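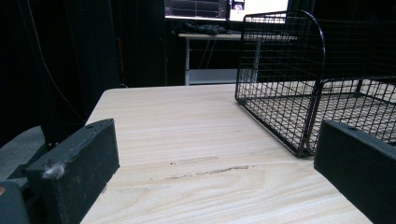
Pale tabletop, faint scuffs a little left of center.

16/11/2018

Sourdough, batch 36. Fed the Hamach starter 100 g rye and left it alone, a courtesy it did not return. It had climbed out of the jar by lunch. The Clorken starter, same flour and same shelf, did nothing at all and smelled of nail polish.

Dough at 1000 g flour. Two folds skipped – my fault, I was on the phone to Cikano about the late flour order.

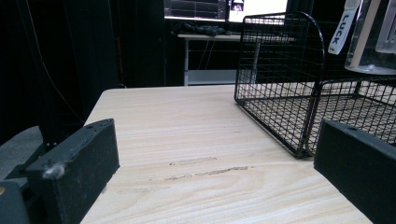

They now say Monday, in the same voice they used in June. Used up the last of the Benítez whole wheat instead, which drinks water like a camel, so hydration figures for this batch are mostly fiction. Loaf 2 stuck to the basket. More rice flour next time. Clorken gets one more feed, then the bin.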